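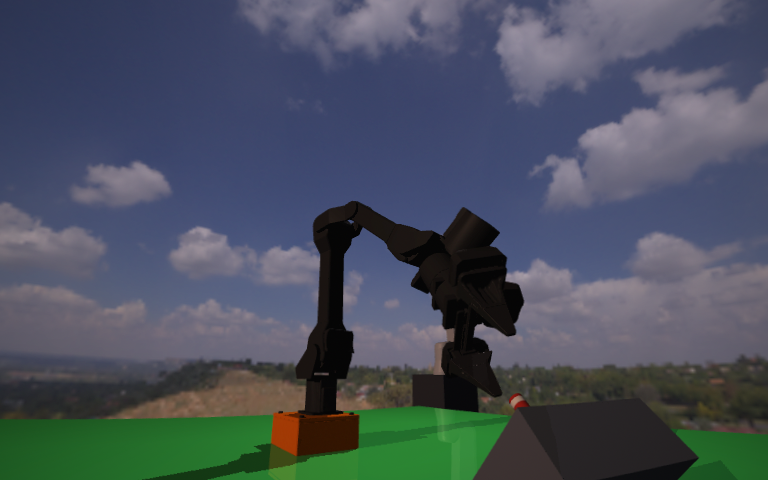
Monday – glaze tests, batch 3

Kiln room 7:40 am. Cold in there again, window left on the latch overnight. Shut it and let the buckets come up to room temp before stirring anything.

Carrying on with the white that keeps crawling off the rims. Batch 2 was better than batch 1 but still bare patches on five of the test cups, all on the outside edge, none inside. My guess is still dust on the bisque plus glaze going on too thick. The other guess is the clay. Will try to split those two today.

Clay is the Cluvmont stoneware, same bag as last time, nearly gone. Second set of cups is from the Buvon clay, which is a bit more sandy and drinks up water faster. Both bisqued together on Friday's load so they should be even.

Mixing

Weighed out 600 g dry, the usual white recipe from the front of this book, no changes. Water added in two goes. First go was too stiff, would not go through the sieve at all, just sat there. Second go brought it to thin cream. Sieved twice. Threw out the crumbs on the mesh, mostly clay lumps from the bottom of the bin. That bin needs emptying properly, we keep scraping down into old stuff.

Split the batch into two buckets:
A – left as is
B – 20 g extra water per 100 g of mix, so quite thin

B looks like skim milk. Didn't expect much from it.

Wiping

Half of each clay set wiped with a damp sponge and left to dry on the rack. Other half straight from the shelf, dust and all. Changed the sponge water after every few cups, it goes cloudy fast. Labeled the feet in iron wash: W for wiped, N for not, then A or B. Forgot to label two of the Buvon ones before dipping and had to scratch the letters in afterwards. They're readable. Just.

Dipping

Three second count for all of them, tongs, upside down, shake once. A came out thick on the Cluvmont cups and REALLY thick on the Buvon. Could push a fingernail in and see a proper wall. B was thin on both, could nearly see the clay through it on the Cluvmont. Gave B cups on the Cluvmont side a second dip of one second once the shine went off. Should have done the same for the Buvon B cups so it would be a fair comparison but didn't think of it until they were already on the shelf. Annoying. Note for next time.

Pinholes on nearly all the A cups as they dried. Rubbed them over with a dry finger. Two had hairline cracks in the dry glaze right at the rim, same spot where batch 2 went bare. Marked those with an extra dot on the foot. If they crawl and the rest don't then it's thickness and we can stop arguing about clay.

Loading

Small kiln, middle shelf only, plus the two tall vases that have been waiting since forever. Cone pack by the lower peep hole. New kiln wash on the shelf, the old coat was flaking and I don't want bits stuck to the feet. Used the Zitura props because the short ones are all out on loan to the other kiln. They're a touch uneven, shelf rocked until I put a pad of clay under the back one.

Started 1:15 pm. Low for 90 minutes with the lid propped, then lid down and medium. Bit of steam at the peep hole up to the end of the low stage, none after. Controller is still showing the wrong time of day, ignore it, the ramp is right.

4:30 pm – checked, climbing steadily, smell gone. Went to high.

Other stuff

The Yoo slip order came, one jar with a split lid. Dried out around the top but fine underneath, scooped the crust off and put it in a yogurt tub. Tub is on the second shelf, lable facing out. Do not eat.

Scale is reading heavy by a gram or two when the battery gets low. Changed it before weighing today so these numbers are ok. Batch 2 numbers, not so sure. Might explain why it felt different in the bucket.

Tin of red iron is down to the last spoon or so. Put it on the list.

Also whoever is rinsing brushes in the deep sink, the trap is full again. Bucket first, then sink please.

To do

Unload when it's cool enough to touch, not before – the last lot pinged for an hour on the table
Line cups up by foot mark, W next to N, and write down bare spots before anyone starts picking them up
Dip four more Buvon cups in B with the second dip, for teh fair comparison
Empty and wash out the clay bin
Keep bucket A with the lid on tight, might thin it down halfway toward B and try that

Bucket B settled hard already by 5 pm, solid at the bottom. Needs a real stir before next use.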